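A few posts about my first real carrom tournament, for the two or three of you who asked, and for my sister, who didn't.

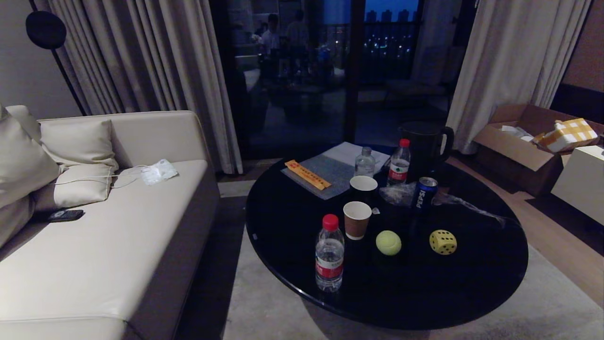

1/ I learned carrom at my grandmother's place when I was 8, on a board with one bad corner pocket, and I've played it off and on ever since without ever once thinking of it as a thing people practice. Then in June I moved to Olvera and found out there's a club! After the first evening a few people wanted to keep talking, so we ended up in a living room with the city all lit up behind the glass door and water bottles and paper cups on the round black table, next to a tennis ball and a yellow foam die, and I stayed much later than I meant to.

2/ The club is called Garico. It meets upstairs from a shoe repair place and you have to ring twice. I rang once and stood there for ages feeling foolish, so if you ever go, ring twice.

3/ Birsen Karaca was the first person I played. She has the softest break I've ever seen. I was raised to smash the pack open and hope, and she just sort of nudges it, and then two turns later you notice she has four easy coins and you have none. I lost that board by a lot. I lost the next one too.

4/ She told me my problem was my elbow. I'd been lifting it on every cut shot, my whole life apparently, and my grandmother must have seen it and let it go (she won more that way, so I can't say I blame her).

5/ So then I signed up for the Nornance Open, which was silly and I'm so glad I did. It's doubles and singles, mixed levels, 886 people on the mailing list and a much smaller number who show up. Still more carrom players than I'd ever seen in one room!

6/ My doubles partner was Wakana Kuroda, who I'd met that same morning by the sign-in table. We agreed on no signals, no sighing, and she'd take the queen if it came down to either of us. She did take it, in our second match, off the far cushion, and covered it on the same turn. I forgot about no noise and yelled.

7/ Singles went worse. I drew a very kind older man in the first round who thanked me after every single foul I made. There were a lot of fouls. My striker went in the pocket so many times I started to think it preferred it in there.

8/ For the people who asked about gear: I bought a Ciltero striker, the heavier of the two they had, and I'm still not sure about it. It's lovely for straight shots and it runs away from me on the thin ones. Birsen says give it 100 boards before I complain, and I'm at roughly a third of that, so I'm complaining early.

9/ Powder is the other thing. I always used way too much. You want less than you think, and then wipe some of that off too.

10/ We finished in the middle of the doubles table, which Wakana says is a respectable place to live. We're entering again next time. If anyone has tips for thumb shots behind the baseline please send them, my thumb is hopeless and I've got a practice board on the kitchen counter now so I've run out of excuses.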